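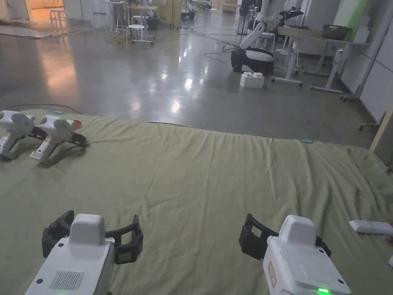
Tolentino's fabric swap is moving to a bigger room after the May event ran out of tables before 10 in the morning.

From next month the swap will be held in the upstairs hall at the Moso Centre instead of the old reading room at the library. The hall has a lift, a sink and its own entrance off the car park.

Organiser Divina Soriano said 711 items changed hands in May, most of them cotton offcuts, curtains and flat sheets. Wool went in the first few minutes. Zips and buttons were slower and a good deal of it went back into storage.

"We had people sorting on the stairs," she said. "It was friendly enough but you couldn't get a pram through."

Entry stays at $2, paid at the door. Each person can bring up to 12 pieces and take home the same number. Fabric should be washed, dry and at least a metre long, and anything with mould or a strong smell will be turned away. Patterns are welcome if all the pieces are in the envelope. Foam and pillow filling are not accepted.

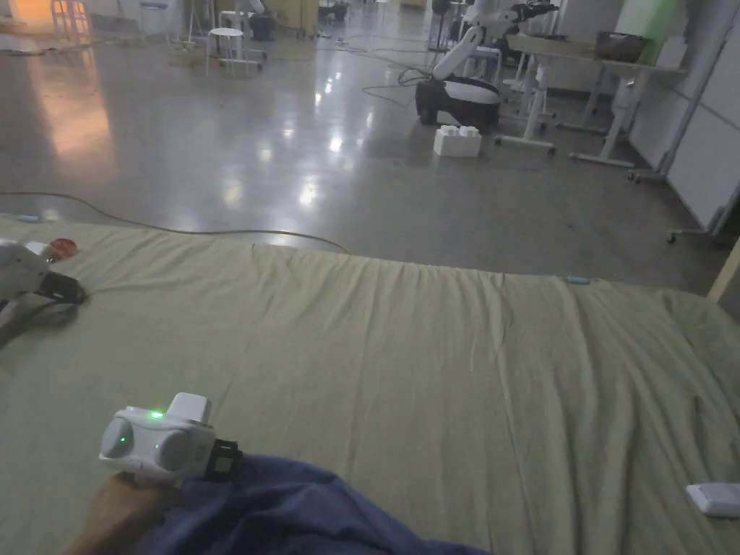
Plain bed sheets are in demand this year, Ms Soriano said, with sewers using them to test a pattern before cutting into anything dear. Green and grey have been the easiest colours to shift. Fitted sheets are fine too, but the elastic should be cut out first.

The move has not pleased everyone. Dexter Maglaya, who lives near the library, said the Moso Centre was a long walk from the Bristar Street bus stop and the footpath was rough in places. He has asked council for a later bus on swap days. A council spokeswoman, Keisha Lindgren, said the timetable was being looked at but no change had been agreed to.

A mending table will run beside the swap for the first time. Guilan Jia will show people how to take up a hem and patch a knee, with places for about 27 over the morning. Bookings can be made at the library desk until Wednesday, and people need to bring their own scissors.

Doors open at 9 am. Leftover fabric goes to Janano, the quilting group, which collects at noon.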